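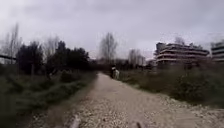
*The gravel path under a gray sky.*

**Cider pressing moves to November**

3 March 2025

The Sobczak cider pressing will be held on the second weekend of November this year, four weeks later than last fall. Ryszard Bielecka, who runs the press, asked for the change so the late russets could go in with everything else. Last year they missed the date and were sold as eating apples.

The 2024 pressing made 1284 gallons. Of that, 1010 went to Draker for fermenting and the rest was sold fresh at the gate. The dry cider is in bottles now at $14 each. The semi-sweet needs another month in the tank, and Draker will pour it first at the taproom before any is bottled.

Daranee Tanasarn will again handle the food on pressing day. She plans grilled pork skewers, sticky rice and a cabbage slaw, with a mushroom skewer for those who skip meat.

Tickets are limited to 395 and include three pours and a tasting glass. Members can buy theirs a week before general sales – watch for the email. Drivers' tickets are half price and come with fresh juice.

There are 53 tasting glasses left over from last year. Stop by the Draker counter if you want one, $3 each, cash or card.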